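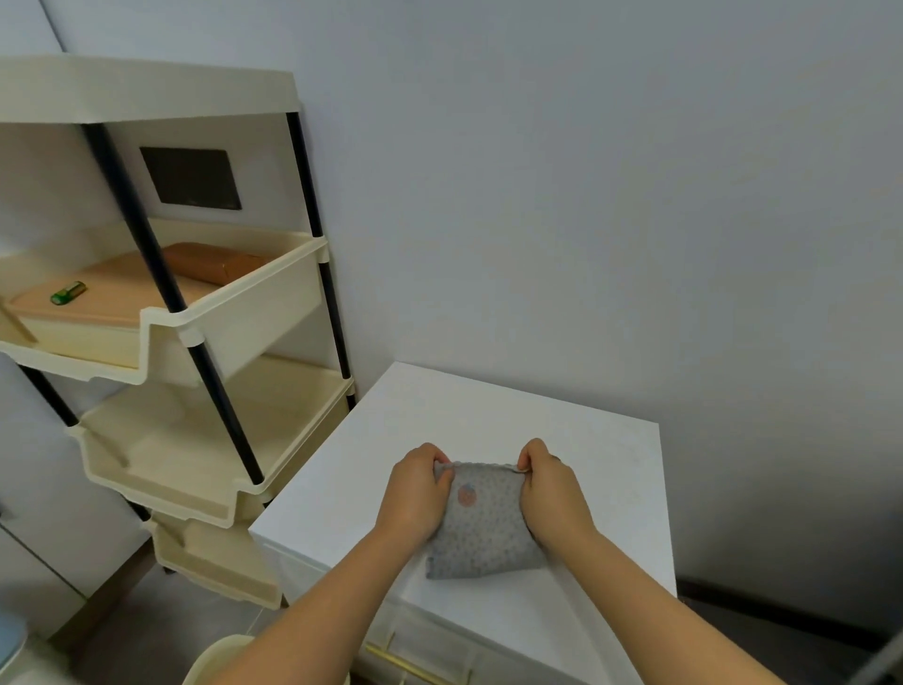
Visit report: Burusus garment finishing plant, Irngate
Fri 19 August

The plant takes in knitwear and children's basics from the Muli sewing shop and handles everything after the last seam: inspection, pressing, folding, bagging and carton packing. Bakari Mutiso, the shift manager, led the tour, which started at the receiving dock and followed the goods through the building.

Inspection is done under daylight-balanced tubes. Seams are checked first, then prints, then labels. Rejects go back to Muli in closed bins with a paper slip giving the fault code. The code list runs to 244 entries, and Mutiso would like it shorter.

Pressing uses steam tables with vacuum beds. Jersey gets light steam and no iron contact over printed areas. The vacuum stays on for 2 seconds after the steam stops, so that the fabric sets before it is moved.

Folding is by hand for small sizes. Each style has a fold card giving the finished width and which side faces up. Tatu Gachanja, who writes the cards, revises them whenever the bag size changes. The current set is revision 13.

Cartons leave by truck for the Ondley warehouse. Humidity in the packing area is logged each shift. A second steam line is due in October, and the receiving dock will move to the north wall to make room for it.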